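### 4.2 Collecting the bowl demonstrations

Our earlier policy, trained on the 357 demonstrations recorded at Satden, was very good at Satden. Moved to any other building it behaved like a tourist, reaching confidently for where the table used to be. We therefore gathered a second set with hand-held grippers, which need no robot on site and can be carried upstairs under one arm.

The Plellatau set holds 625 demonstrations of two-handed bowl handling. Dong-geon Won wrote the protocol, which fits on one page and is mostly about putting the bowl back. Each gripper carries a marker cube at its base, and its pose is recovered from the head camera (Figure 3). We dropped 40 demonstrations in which a cube left the view for too long — the operator's sleeve was the usual culprit, and it has not apologised.

We made no effort to tidy the surroundings. Lalton, our cleanest site, had given us a policy that seemed to regard any passer-by as a new kind of bowl. Training on both sets cured most of this. It did not cure the habit of nudging the bowl before lifting it, which we trace to the operators, who all do it too. Section 5 reports the 265 test trials at Motaung.

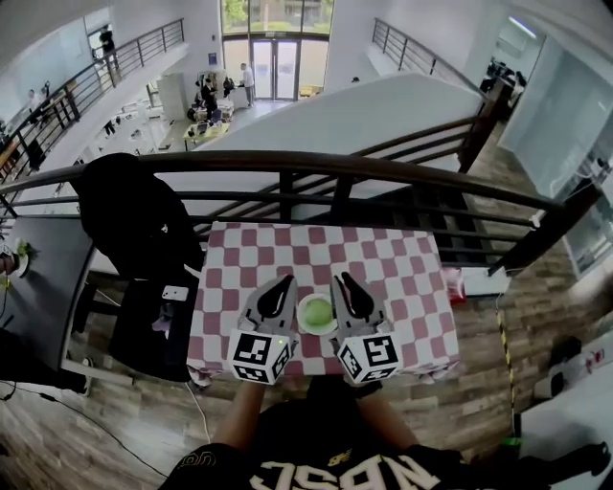 **Figure 3.** Bowl task, head camera view, with both grippers at the bowl.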